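Cirkenside Market Hall — Walk-Through Safety Checklist With Comments
Checked 9 February 2019, before opening and again at the midday rush

Areas covered: ground floor stalls, upper floor stalls, both stairways, food corner, loading side on Cimley Street. The parking deck has its own sheet.

Marks used: OK, FIX (needs work but stalls may trade), STOP (stall or area closed until corrected).

1. Entrances and exits

Main doors open fully and stay open — OK
Side exit to Cimley Street unlocked during trading — OK
Rear exit clear of stock — FIX
Exit signs lit — OK

Comment: The rear exit had shoe boxes stacked on the left side, waist high. The door still opened but only one person could get through at a time. The stallholder moved them while we were there. Same finding as last visit, so it goes down as FIX even though it was cleared.

2. Aisles

Main aisle width kept, ground floor — OK
Cross aisles kept, ground floor — FIX
Main aisle width kept, upper floor — OK
Floor tape visible — FIX

Comment: Bag and luggage sellers in the cross aisles put their display past the tape once the shoppers come in. It was fine at opening and not fine at midday. The tape is worn away between stalls at the Wistlow end and the sellers there have a fair point that they can't see where the line is. New tape first, then warnings.

Hanging displays of T-shirts and scarves should clear the head of a tall adult. Two racks on the upper floor did not. Both were raised on the spot.

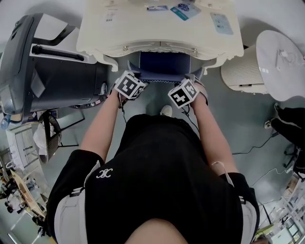
3. Stairs and escalator

Handrails firm — OK
Stair edges marked — OK
No selling on landings — FIX
Escalator stop button reachable — OK
Escalator comb plate, no missing teeth — OK

Comment: Someone was selling phone cases from a folding table on the north landing. No permit for that spot. Table removed. The landing is where people stop to wait for their companions, and with a table there the line backs up down the steps.

The escalator was serviced by Aranda and the service card is in the box at the bottom. It makes a knocking sound near the top on the up side. Aranda should be asked to look at it at the February visit and write down what they find.

4. Electrical

Panel room locked — OK
Panel room free of stock — OK
No extension cords plugged into extension cords — STOP (one stall)
Cords off the floor or covered — FIX
Chargers and test sockets at gadget stalls in good shape — FIX

Comment: The STOP was a gadget stall on the upper floor with three cords in a chain, the last one under a mat and warm to the touch. Power to the stall was cut. It can come back on when there is a single cord with its own switch. Other gadget stalls were mostly tidy — cracked plugs on a few, listed on the back sheet by stall number.

5. Fire equipment

Extinguishers present and in date — FIX
Hose cabinets open without a key — OK
Alarm test heard on both floors — OK

Comment: The hall has 40 extinguishers on the plan. Stall 443 had one hidden behind a rack of jackets, which is no use to anyone. The one by the restrooms is past its date. Replacement quoted at 2,570 with fitting, to be charged to the hall and not to the stalls.

6. Food corner

Gas bottles upright and chained — OK
Hoses free of cracks — OK
Floor dry around the sinks — FIX
Hot pans out of reach of the line — OK

Comment: The drain near the noodle counter is slow and water spreads to the walkway. A wet floor sign was out. Plumber needed.

7. Loading side

Hand trucks parked in the marked bay — FIX
Deliveries finished before opening — OK
Lights working — OK

Comment: One late delivery of curtains came in just before the doors opened and was cleared in time. Hand trucks were left along the wall again.

To be rechecked at the next visit: rear exit, Wistlow end tape, north landing, the stopped gadget stall, restroom extinguisher, noodle counter drain. Stallholders with a FIX mark get a copy of their line only. The full sheet stays at the hall office and can be read there on request.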